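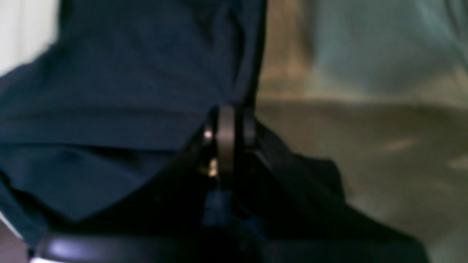

*Dark navy-blue fabric, gathered into a fold at the gripper.*

# Converting a Grester netlist to the Karras board format

Applies to Grester exports with format version 8. Last revised May 26, 2025.

Grester writes a netlist as one flat JSON object. Karras expects an ordered list of records, one per line, with parts first and nets after. The two formats hold the same information, but the order matters in Karras and is not kept in Grester. The steps below use the `mema` command-line converter.

## Before you start

- Install `mema` and check that `mema --version` prints a version string.
- Export the netlist with **Full names** turned on. Short names are cut at 30 characters, and two long net names can end up identical.
- Save the export in a folder of its own. The converter writes its log next to the input file and will overwrite an older log.

## Step 1: Check the header

Open the export in a text editor. The top-level keys should look like this:

```
{
 "format": 8,
 "title": "Jonditero power stage",
 "unit": "mil",
 "parts": { ... },
 "nets": { ... }
}
```

If `unit` is missing, add it by hand. The converter assumes `mm` when it finds no unit, and the footprint offsets will come out wrong without any error message.

## Step 2: Write the order file

The order file is plain text with one part ID per line. Karras places parts in this order and numbers the pads to match.

```
U1
U2
C1
C2
R1
```

Parts left out of the order file are added at the end, sorted by ID. Sorting is by character, so `R10` comes before `R2`. List every part if the numbering has to match an existing board.

## Step 3: Run the converter

```
mema convert power.json --order order.txt --out power.kbd
```

For the Jonditero power stage the output is 885 lines long. Blank lines are allowed in the output and Karras skips them.

## Step 4: Read the log

Open `power.log` and look for these codes:

| Code | Meaning | Action |
|------|---------|--------|
| W12 | Net has only one pin | Check the schematic |
| W20 | Part has no footprint | Assign one and export again |
| E101 | Pin listed in two nets | Fix before import |

A file with W codes will still import. With E101, the converter stops at the first bad pin and leaves a partial output file, which should be deleted. Fix the pin in Grester, not in the JSON -- the next export would bring the fault back.

## Step 5: Import into Karras

1. Choose **File > Import > Board records**.
2. Select `power.kbd`.
3. Leave **Merge nets by name** off. Turn it on only when adding to a board that already has nets.
4. Click **Import** and wait for the net count to appear in the status bar.
5. Compare that count with the last line of the log.

## Known limits

Bus names with brackets, such as `D[0]`, are rewritten as `D_0`. A net already named `D_0` will be joined to it with no warning.

Part rotation is rounded to whole degrees. Notes and drawing lines are dropped -- they have no record type in Karras. Copper areas are also dropped and must be drawn again after import.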